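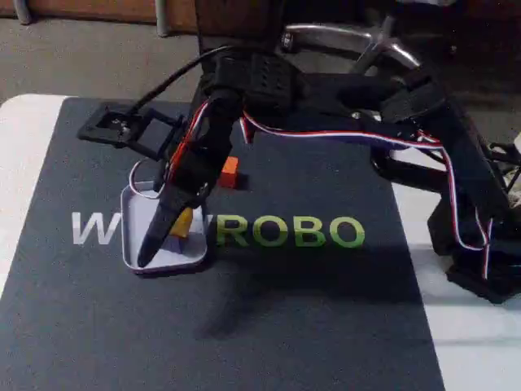 Re: [tabletop-bits] trays for loose cubes

Ha-neul Seo wrote (August 2026):
> Does anyone have a favourite tray for cubes and small blocks? I've been
> using saucers and I'm sick of it. The cubes slide to the middle and pile
> up, and the little ones end up under the couch. Also my table is pale
> timber and the yellow pieces just vanish on it. I don't want to spend a
> fortune. Do people put something under the trays or straight on the wood?
>
> Also is it worth getting the Clarow ones with the lids?

Hi Ha-neul, hi all,

Oh, the saucers! I did that for years. My mum's good ones too, until one got chipped and I was told to sort myself out.

I'm very much on team shallow rectangle now. Mine's the pale one in the picture up top, the one with the yellow block in it, and I'd pick it over anything deeper. It has a raised rim so nothing wanders off when somebody bumps the table, and the corners are rounded, so you can run a fingertip along and scoop a piece up the side without digging for it. In a deep square tub I'm forever chasing the last cube around the corner with a fingernail.

The colour matters more than I expected. I started with black trays because I thought they looked smart (they did) and then couldn't find the dark blue pieces after tea with the lamp on. Pale tray on a dark mat is the go for me. The yellow shows up fine, and if something orange is sitting out on the charcoal you can spot it from the other end of the room. For your pale timber I'd definitely put a mat down first. It keeps the noise down as well — my neighbour downstairs is a saint but I'd like her to stay one.

As for Clarow, I had the lidded set and passed it on to my brother. The lids were all right for travel but they're a fiddle at the table, and you end up with a stack of lids taking up the spot where the biscuits should go. If you only play at home I'd skip them. Onum do a plain open tray that's close enough to mine, and last time I looked in March they were selling them singly, so you could try one before you commit to a whole set of nine.

One thing I haven't sorted out is storage. The open trays nest nicely but I tip everything back into zip bags at the end of the night and it's a pain, especially when the kids have mixed two colours together. I've been eyeing off the Henriques drawer thing that someone on here mentioned ages ago. Does whoever that was still like it? And do the drawers stay shut if you carry it sideways up a flight of stairs?

Bring your cubes over next time anyway and have a go with my trays, Ha-neul. I'll hide the saucers.

Cheers,
Bec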